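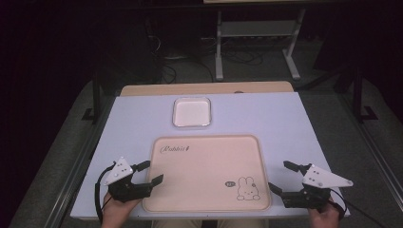 Runham Tray Cart, Closed Series

Mobile storage and return cart for serving trays. Insulation: none. For use in cafeterias, school kitchens, care homes and staff dining rooms.

Models: Dedow (single column), Woo (double column)
Price, Dedow: $2,490
Price, Woo: $3,380
Prices exclude freight and sales tax.

Overview

The Closed Series holds used or clean trays on fixed side ledges inside a welded stainless steel body. Trays slide in from the front, short side first. The door swings through a full half circle and latches flat against the side panel, so the cart can be parked in a serving line with the door open and still take up no more than its own width plus the hinge.

Both models share the same base, casters, latch and door gasket. The Woo is two Dedow columns on one frame with a shared center wall. Each column has 11 ledge pairs. Parts from one model fit the other, except for the top panel and the rear bumper.

Construction

The body is single-wall stainless steel with a brushed finish. Inside seams are welded and ground. The floor of each column is pressed into a shallow pan with a drain hole at the rear, closed by a rubber plug. Ledges are pressed from sheet and hang on keyhole slots. They lift out without tools for washing. When refitting, seat the rear hook first and then push the front hook down until it clicks.

The door is hung on three lift-off hinges and can be changed from right to left opening on site. The spare hinge holes are covered at the factory with blanking plugs. The latch is a paddle type with an inside release.

The push handle is a steel tube with a sleeve of gray plastic. It stands clear of the body far enough for a gloved hand.

Tray fit

Ledge pairs are set for flat trays with a raised rim and rounded corners. The rim must not stand higher than the gap to the next ledge minus the height of anything left on the tray. Cups and tall glasses should be taken off before loading, or every second ledge left free.

Small square trays do not reach both ledges. They can be carried on top of a large tray or on the Flirnska wire shelf, sold separately, which drops onto any ledge pair and gives a full-width surface. Trays with molded feet will load but may catch on the front hook of the ledge. Ask for the low-hook ledge when ordering if your trays have feet.

Check one of your own trays before placing an order. Measure across the outside of the rim at the widest point, then compare the result with the ledge spacing on the drawing supplied with the quote. Plastic trays that have been through many hot wash cycles are often slightly bowed, so measure an old one as well as a new one.
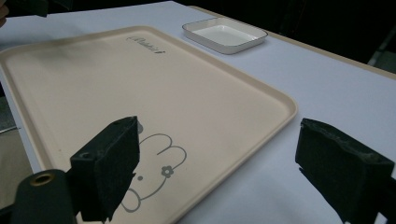
Casters and brakes

Four swivel casters with non-marking rubber tires. The two at the handle end have foot brakes. A version with two fixed and two swivel casters is available at no added cost and tracks better in long corridors. It needs more room to turn.

Corner bumpers are fitted at floor level. A wraparound bumper is optional on the Dedow and standard on the Woo.

Cleaning

Remove the ledges and the drain plug. Wipe down or hose the inside with warm water and a mild detergent, rinse, and leave the door open until dry. Do not use chlorine bleach or steel wool. The gasket pulls out of its channel by hand and can be washed in a sink.

The cart is not rated for tunnel washers. Caster bearings are sealed, but direct high-pressure spray will shorten their life.

Options and spare parts

Flirnska wire shelf, stainless
Low-hook ledge, sold in pairs
Door gasket
Drain plug, pack of two
Caster, swivel, with brake
Caster, swivel, plain
Caster, fixed
Label holder, screw-on
Padlock hasp

Delivery

Carts ship assembled, strapped upright on a pallet. Ledges are packed flat inside the column. A loading dock or a lift gate is required; ask for the lift gate at the time of order, as it cannot be added once the cart has left the warehouse. Spare parts ship by parcel service.

Order codes

168-D Dedow, four swivel casters
168-DF Dedow, two fixed casters
168-W Woo, four swivel casters
168-WF Woo, two fixed casters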